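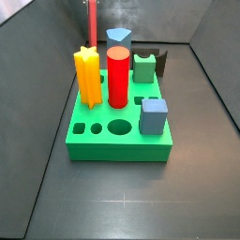 Fosham Youth Track, report for the period to Aug 30, 2025

The throws program is off to a great start! Your grant paid for two shot put circles at Ullis and a new cage for the discus, and the kids were out there the first evening it was up. 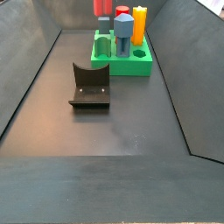 Four of our throwers set personal bests at the Purkau meet — one of them by six inches. Hurdles are still on order. We hope to have them before the October relays.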